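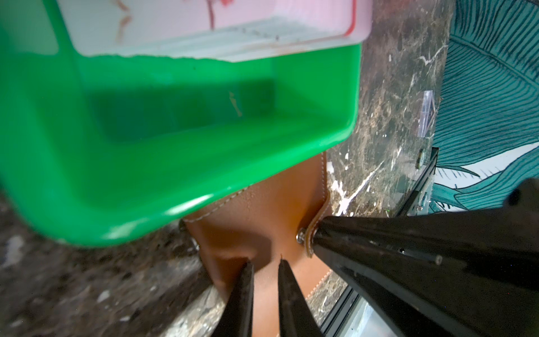

Iwona Kubiak had until four to empty her aunt's apartment, and at noon she was still on the hall closet.

The bins were the worst of it. Her aunt had kept everything in bins, one inside another, and when Iwona pulled on the green one the pink one came along with it. She sat down on the floor and looked at the leather bag.

She knew the bag. It had gone to Humport and back every December for as long as she could remember, on the early bus, on her aunt's lap. It was never allowed on the rack.

"Is that one going?" Sota Takeda asked from the doorway. He lived downstairs and had offered his van.

"I don't know yet."

"The green one's good. I'd take the green one."

"Take it, then."

He didn't take it. He went back to the kitchen, where he was wrapping glasses in newspaper, and she heard him open another drawer.

Iwona undid the bag. There was a comb in it, a roll of mints, and an envelope with 400 dollars in tens and twenties. There was a bus ticket too, Humport, one way, 12/4/22. It hadn't been punched.

She thought about that winter. Her aunt had called to say the trip was fine, the weather was poor, and Hatsue Imai had made the soup again. She had talked for ten minutes about the soup.

Iwona got out her phone and found Hatsue's number. It rang a long time.

"She didn't come that year," Hatsue said. "She told me her hip was bad. I mailed her the recipe -- she'd been asking for it."

"She told me she went."

"Well," Hatsue said. "You'd have driven over if she hadn't."

Iwona said that was true. They talked a little about the funeral and who had sent flowers, and then Hatsue had to see to something on the stove.

Sota came back with his sleeves pushed up. "Kitchen's done, except the kettle. I left that out in case you wanted tea."

"I do," Iwona said. She put the comb and the ticket back in the bag, and the mints too, and carried it down to her own car before she went in to fill the kettle.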